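About us

Sistcombe Automation Workshop. Small place, two floors, one very slow lift. We teach people to work with robot arms – school groups, college students, firms who have bought one and left it in its crate. Been going long enough to need a second kettle.

Who we are

Craig Strachan runs the workshop and most of the teaching. Silvia Beneš does the simulation side, which means building rooms, tables and objects on the computer so that a class can try a job before going near a real arm. Between them they've had 1,811 people through the door. Part-time tutors come and go with the college terms, ask at the desk who is in.

What we teach

Day courses, mostly. Jogging an arm by hand, setting a safe area, picking up and putting down, writing a short program and then finding out what you forgot. The longer course is called Bornen, after the street we started on. It runs over several weeks and you need to have done the day course first. No maths beyond school level. Bring lunch, the café opposite shuts when it feels like it.

We don't sell robots and we don't take money for recommending one. People ask. Ring round, get three quotes, come and talk to us before you sign.

The open day

Once a year we open everything up. This year's was Monday, June 11, 2018, and 109 of you came, which is a record and also more than we had chairs for. Sorry about the queue on the stairs. Next year we'll do timed tickets for the upstairs room, same as the Cruickshank Hall people do.

Downstairs was the real arms, with Craig, behind the yellow line. Short talks, then a turn with the teach pendant for anyone over twelve. A lot of you wanted to know how fast it can go. We keep it slow for visitors and that is not going to change, however nicely you ask.

Upstairs was Silvia's room, simulation on the big screen. Visitors picked a job from a box of cards and watched the arm have a go at it. Cards were things like move the block, stack two, put it on the plate, push it to the edge without dropping it. The younger ones prefered making it go wrong. Fair enough – it's a good way to learn, and a simulated plate costs nothing.

Best question of the day came from a girl of about nine. Does the arm know it is a plate? Silvia spent a good ten minutes on that one, and the short version is no, it gets positions and it gets told what counts as finished. If the plate shifts and the program isn't told, the block goes down where the plate used to be. We now start the day course with that question.

The plate card got asked for more than any other. Pink cube, plate with the skull pattern, gripper pointing straight down over it. Looks easy. The bit to watch is the end of the move, how low to go before the fingers let go, and what the rim does to you if you come in too far to one side.

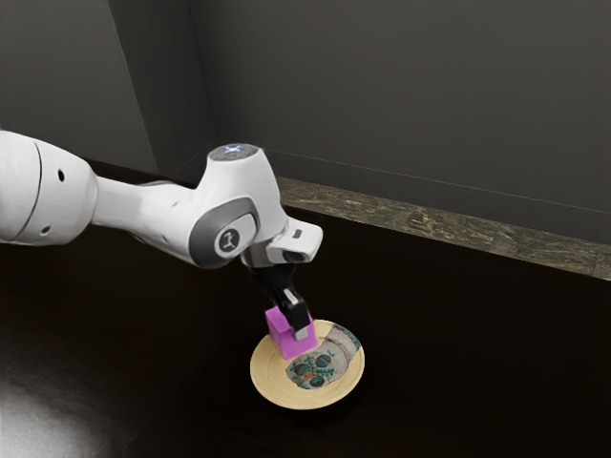
Visits for schools and groups

Groups of up to 48, split between the two floors and swapped over at half time. Mornings are best. We need one adult per class to stay in the room at all times, please, not in the car park on the phone. Coaches can stop outside but not wait. Lift takes one wheelchair and one other person, tell us beforehand and we'll have it ready.

February is already filling up with college visits so get in early.

Jondinlow fund

Pays travel for schools that couldn't come otherwise. Up to £100 a visit, one page form, no essay wanted. Send it in with your booking and we'll let you know inside a fortnight.

Finding us

Blue door next to the tyre place. If you get to the roundabout you have gone to far. Bell is on the left, press it hard.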